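**Hakum v. Bakke** is an extradition case heard at Etomside, in which the court was asked whether a man could fairly be sent abroad to face trial over a missing 2,000 in customs fees. The ruling, all 317 paragraphs of it, is still a favorite with patient law students.
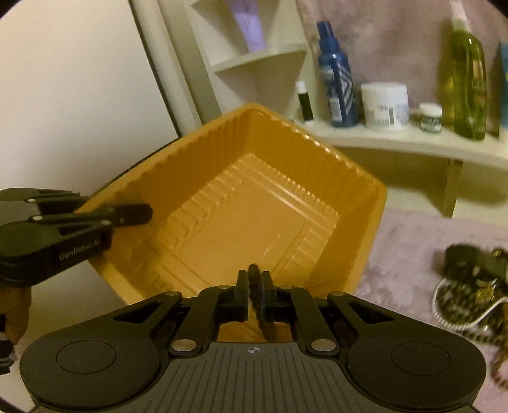
Humaira Rana has written that the judge gave far too little weight to the poor state of the prisons, and many readers have come to share her view. The appeal was heard in September and took nine days.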